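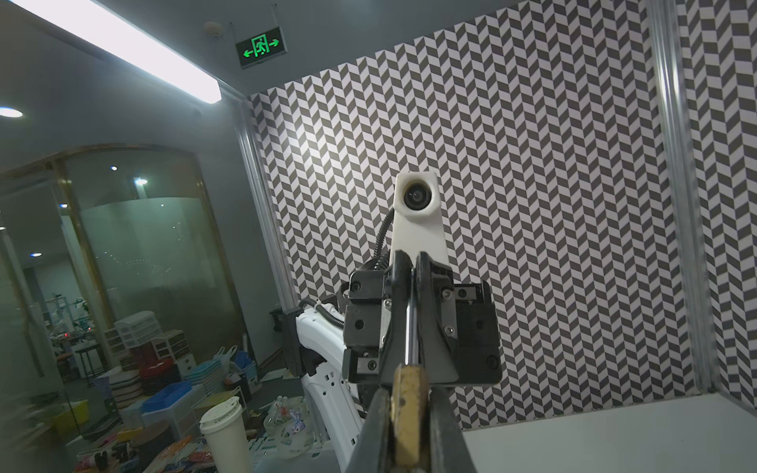 *The dark grey and white chevron, with the side panel coming in at the right and an aluminum post between the two.*

# Merrick corner surround by Cirkora: nine months in

I bought the Merrick for the pattern. I'm putting that first so you know what kind of reviewer you're dealing with. I'd been looking at a bare corner for years, I saw a big zigzag in dark grey and white in the Workus spring catalog, and I wanted it before I'd read a single line about how it goes together. It went up in May and I still get a little lift every time I turn the lights on!

So this is a happy review, with a couple of grumbles, mostly about the tabletop.

## What you get

The Merrick is a patterned surround for a work table. You get the main panel for the back, a second panel for the side, silver aluminum posts to hold them up, and a white top. Mine came to $600 with the top included. Workus also sells it without one if you already have a table you like, and (spoiler) I'd think hard about doing that.

The heaviest box weighs 26 pounds. I carried it in from the car alone and was fine, but the box for the main panel is an awkward shape and I was very glad of a second pair of hands at the stairs. Those hands belonged to Rangi Baxter, who had come over to return a drill and ended up staying until the last post was in.

## Putting it up

It took us 80 minutes, and that includes the time I spent holding one of the posts upside down and insisting the holes were in the wrong place. The instructions are drawings only. They're good drawings, large and clear, but they skip straight over the corner, where the side panel meets the main one at an angle. You want both posts standing loosely in position before you tighten anything. We tightened as we went, got a gap I could slide a pencil into, and had to back everything off again.

Tip: do the final tightening from the middle of the post out toward the ends. We did it bottom to top the first time and the panel bowed slightly. Second time, perfect.

All the hardware was there, with a few spares in the bag. The hex key that comes with it is soft and was rounding off by the end, so use your own if you have one.

## The pattern

Oh, I love it. The zigzags run up and down in columns, and when you sit in front of it the whole wall feels taller. I worried it would be too busy behind close work, and for the first couple of evenings I did catch my eyes wandering up to it. After that it settled down. It's bold enough that anything small and shiny on the table seems calm by comparison.

Light does interesting things to it too. The side nearest the lamp goes bright and crisp and then it softens toward the edges, so it never looks like one flat printed sheet. I have my lamp up high and to the left. If you put one directly overhead, try it for an evening before you commit, because I found that it washed the white parts out.

From the chair, the side panel's zigzags look stretched and oversized compared with the back one, simply because you're seeing it at such a steep angle. Trudy McKinnon came by to borrow a file and asked whether I'd bought two different patterns. If that sort of thing would bug you, look at the display model from the seat and not from the aisle. I think it's fun.

The posts are a plain silver and I thought I'd want to paint them. Never did. They make a clean line between the pattern and the rest of the room, and I'd miss them now.

## The top

Right, grumble time. The white top is lovely to work on and terrible at keeping its looks.

I do padlocks. Cleaning them up, trying keys, sorting out the ones friends find in drawers and hand me at parties. A white surface is wonderful for that kind of job. A small spring or a pin shows up immediately, and I've stopped crawling around with a flashlight.

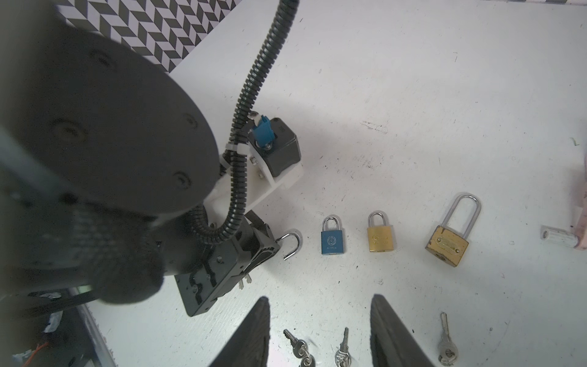
*Padlocks in a row on the white top, small blue one on the left. Check out the scuffs.*

But look at the state of it. Dark scuffs, specks, smudges, the lot. My old table was brown and hid everything I ever did to it, and this one keeps a diary. A damp cloth with a drop of dish soap gets the fresh smudges. Some of the darker marks have shrugged off everything I've tried, including a melamine sponge, and I've decided to live with them.

If you want a white top to stay white, get a mat. I tried a pale grey one for a week and took it away again, because I missed the bare surface and the little clack a lock makes when you set it down. That's my choice, and the scuffs are the price of it.

Apart from the looks I have no complaints. It's level, it doesn't wobble when I lean on it, and nothing has worked loose since May.

## How it compares

Before this I had the Ancombe, which is cheaper and comes in plain colors. Perfectly decent product! The posts were thinner, though, and the back panel hummed whenever a truck went by. The Merrick has been silent. The Ancombe is quicker to take down, so if you rent or move your table around a lot, it might still be the better buy.

## Would I buy it again?

Yes, without the top. I'd keep the panels and posts exactly as they are and put the savings toward a surface I could refinish every couple of years. Still white, though. I'm spoiled now.

Four and a half stars. Cirkora, if you're reading, please add one more drawing for the corner and put a better hex key in the bag.

*February 2026*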